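Imprimir | Enviar por e-mail

"La gente no sabe qué pedir, y nosotros tampoco preguntábamos bien"

La responsable de ceremonias del tanatorio Drelby, en Villanueva, habla de esquelas, despedidas civiles y del café de después
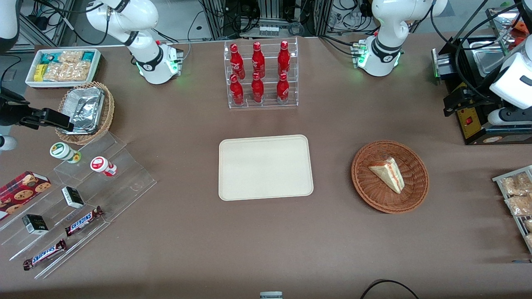
Mesa con bebidas, bollería y algo de picar.

Llega con el teléfono en la mano y avisa de que tiene media hora, no más. Hay una despedida a las cinco. Prefiere que no salga su nombre, "en un pueblo ya me conocen todos, y las familias también". Lleva 17 años en el oficio, los dos primeros en recepción.

Empezamos por las esquelas. Antes las redactaba la casa con una plantilla, nombre, edad, la hora de la misa y poco más. Ahora las familias mandan texto por el móvil, a veces de madrugada. "Me han llegado esquelas de tres folios. Y otras con una línea. La de una línea cuesta más, porque hay que llamar y preguntar si de verdad quieren dejarla así." ¿Y quieren? "Casi siempre sí."

El error más repetido, los apellidos. También la hora. "Una vez pusimos la misa a las once y era a las diez. Se presentó medio pueblo cuando ya salían." Desde entonces lee la esquela en voz alta por teléfono, entera, antes de publicarla. Tarda más. Le da igual.

Sobre las ceremonias civiles, dice que en la comarca costó. La primera que llevó fue en la sala pequeña, sin música, sin nadie que supiera cuándo sentarse. "Yo leí un poema que no venía a cuento. Todavía me acuerdo y me pongo colorada." Hoy pide a la familia una conversación previa, sin prisa, y de ahí saca el texto. No acepta frases de internet si puede evitarlo. Si se empeñan, las lee.

La parroquia, buena relación. "Con el cura de Damance hablo más que con mi hermana." Se avisan de los horarios, se prestan el atril. Hay familias que quieren las dos cosas, responso y lectura civil, y se hace, aunque el orden a veces se decide en el pasillo.

Le pregunto por el dinero. Resopla. No da presupuestos en una entrevista, pero sí cuenta que lo primero que enseña es la hoja con lo que se puede quitar. Recordatorios, por ejemplo. "Hubo una familia que encargó 1000 y sobraron cajas. Ahora pregunto quién los va a repartir. Si no lo saben, pedimos menos." Las flores las trae Flarnia, de toda la vida, y si alguien las quiere de su jardín tambien entran.

El café de después es lo que más ha cambiado, según ella. En tiempos se iba a casa del difunto y cocinaban las vecinas. Ahora hay pisos pequeños, hijos que vienen de fuera y se vuelven esa tarde. Café, bollos, algo salado. "No hace falta más. La gente quiere estar de pie con un vaso en la mano y contar la anécdota que no se ha contado dentro." Algunas familias lo rechazan, les parece una fiesta. No insiste.

¿Los niños? Que vengan, si quieren. Que se les explique antes qué van a ver y que haya un adulto dispuesto a salirse con ellos. Lo dice rápido, se nota que lo ha dicho muchas veces.

Suena el teléfono. Contesta, apunta una hora en el dorso de una factura, cuelga. Era un cambio de tanatosala. Retoma donde estaba, o casi. En septiembre quieren empezar unas tardes de acompañamiento para viudos, sin psicologo fijo de momento, solo el local abierto y alguien que reciba. Ella misma, de entrada.

Última pregunta, su propia esquela. Se ríe. "La tengo escrita. Está en un cajón y mi marido no la ha leído." ¿Larga o corta? "Corta. Y con la hora bien puesta."

Se levanta, son casi las cuatro y falta probar el micrófono.

Imprimir | Enviar por e-mail

Noticias relacionadas
- Damance amplía el horario de visita del cementerio
- Cómo redactar una esquela: datos que conviene revisar
- Flarnia prepara los encargos de Todos los Santos
- Villanueva estudia un espacio para ceremonias civiles

Última actualización: septiembre, 18:40 h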